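Chapter 7
Furniture That Comes in Parts

A plastic chair looks like the simplest thing in a house. In the Primgate catalog for December there were 138 chairs, and most of them arrive at the customer as a seat and separate legs. In this chapter we study how such parts are joined, and in which position a person should hold them. 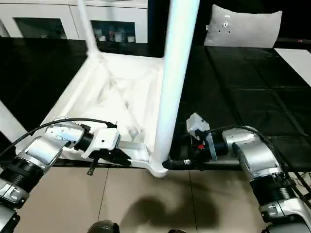
The first rule is to cover the table. A seat slides easily, and its surface takes scratches in the first minutes of work. The workshop manual by Jankauskaitė recommends to begin always with the underside, where the ribs and the sockets are.

Legs need more patience. Each one has to go straight into its place, and while the first is being fixed the others should wait in their packaging.

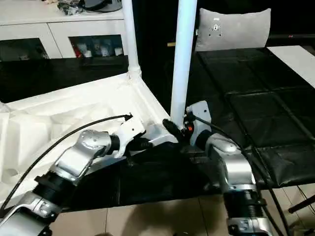
After the joining comes the checking. The chair is lifted, turned and looked at from several sides. A leg that leans too much must be taken out and set again before any weight is put on the seat.

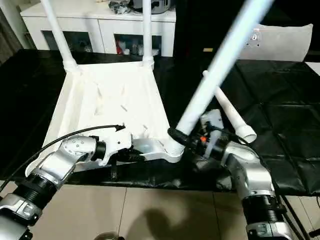 Fig. 7.3. White plastic chair held at an angle above the covered table.

Section 7.1 begins with the sockets.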